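Skunel Opens Enrollment for Office Computer Refurbishing Program

SILOLPORT, November – Skunel, a supplier of refurbished desktop computers to schools and small offices, today opened enrollment for its second Desktop Return Program. The program accepts retired desktop computers from organizations in the Silolport area, erases the stored data, tests the parts and returns working units to use.

The first program year closed with 879 desktops received. Of these, 432 were rebuilt and placed with new users. The remaining units were taken apart for spare parts or sent to Surnine, the program's metals recycler.

"Most of the desktops we receive have sound boards and power supplies," said Ka-ming Fang, program manager at Skunel. "The usual faults are failed drives, worn fans and old thermal paste. These are low-cost repairs."

Changes for the new program year

The minimum lot size has been lowered from 60 units to 3. Smaller offices may combine lots under a single intake form. Pickup within the Silolport delivery area remains free of charge – sites outside it are quoted by distance.

Drives are erased before any other work is done. A drive that fails the erase check is shredded, and its serial number is listed on the certificate sent to the donor. Testing covers memory, ports, fans and power draw under load. Shih, an independent test lab, will review a sample of finished units each quarter.

"Donors asked for one record per machine," said Yee-man Chien, who leads data handling. "The new certificate ties the case serial number to the drive serial number." 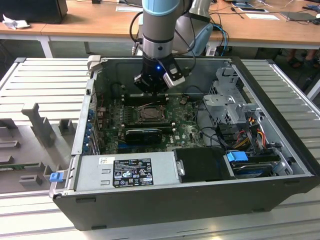
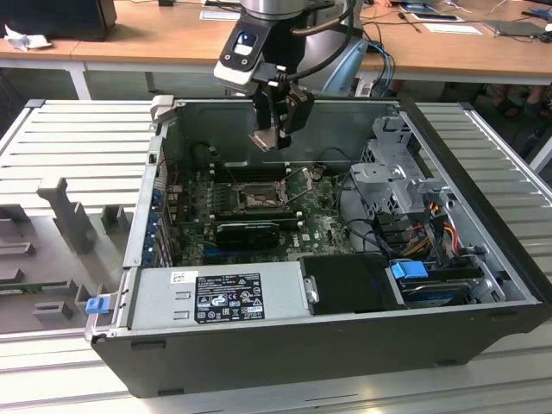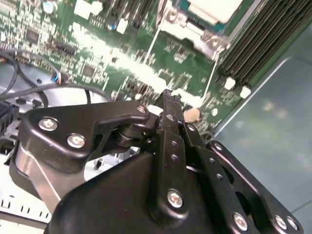 Desktop computer hardware with the motherboard exposed.

Enrollment

Intake forms are available from the Skunel service desk. Lots are scheduled in the order received. Monitors, printers and laptops are not accepted under this program.

Media contact: Hok-lam Chow, Skunel Communications, Silolport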